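Thread on the Dreltel track, for anyone thinking of going up for birds and wildlife before the cold sets in. I've had a few messages asking the same things so I'll put it all in one place.

First, where it is. Dreltel is the long valley behind Hellitz, on the wet side of the range. You come in on the sealed road as far as the Hellitz store, then it's gravel to the gate. Two-wheel drive is fine if it hasn't rained. If it has, park at the bottom and walk the extra bit.

The gate is locked at dusk and the ranger doesn't come back up for you. There's a phone box at the store that works. Your mobile won't.

I've kept a list for the valley for 11 years. Not a scientific one, just what I see and where. The notebook is up to 2,513 entries and a lot of those are the same pair of lyrebirds.

On lyrebirds: the male near the second creek crossing displays from May. Get there before first light, sit down well back from the mound and stay sitting. If you walk in on him he goes quiet for the rest of the morning and everyone behind you misses out.

Milagros Iglesias and I did the full loop last week. She does the frog surveys up there and hears things I walk straight past. We started at the gate in the dark and heard two boobooks and a sugar glider in the first hour.

Platypus, since most of the messages were about platypus. Mthembu pool, the lower end, where the bank is undercut. Dawn is better than dusk. Look for the bubbles first, then the wake. I've had more blank mornings there than good ones.

Please don't post the exact spot for the quolls. I've taken it off my own older posts. There was a camp set up right beside the latrine site over summer and the animals moved.

The loop climbs to almost 1,000 metres at Edus saddle and the forest changes quickly on the way. Messmate and tree ferns low down, then snow gum. Flame robins on the top, pilotbirds in the thick stuff just under it. You'll hear the pilotbirds and probably not see them.
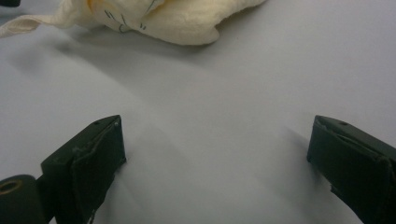 Cream plush on pale grey.

Leeches. Yes, plenty, from the second crossing to the start of the climb. Long socks over your trousers. I don't bother with repellent any more but take it if it makes you feel better. Don't wash your hands in the creek after putting it on, the frogs don't cope with it.

Water: the tank at the saddle was low when we went through. Carry what you need for the day. The creek is fine if you boil it.

Torches. Red light only once you're past the gate, please, and don't hold it on a glider for more than a few seconds. A white beam straight in the eyes leaves them stuck on the trunk where a powerful owl can pick them off.

Somebody asked about the old logging spur that leaves the loop at marker 524. It's shown on the older maps as a through route. It isn't one now. It runs out in blackberry after the landslip and you have to come back the same way. Good for wonga pigeons along the first stretch, though, if you have a spare hour.

Dogs aren't allowed anywhere past the store, including in the car. I've seen people try it and get turned around at the gate.

Wombats on the gravel road at night are the main hazard of the whole trip. Drive it at walking pace. If you hit one, stop and check the pouch, and ring wildlife rescue from the store. The number is inside the phone box door.

Best single morning I've had there was an overcast one with no wind — lyrebird, platypus, a swamp wallaby with a joey, and a pair of gang-gangs chewing hawthorn by the car when I got back. The worst was in driving sleet and I saw a currawong.

Camping is at the flat below Hellitz only. Drop toilet, no bookings, no fires at this time of year. It fills on long weekends, so have somewhere else in mind.

I'll put the frog list up separately when Milagros has checked it. She's found two calls on my recordings that I had down as the wrong species.

Track notes are current as of 18 February 2026. If you go up after that and the second crossing has shifted again, let me know and I'll add it to the thread.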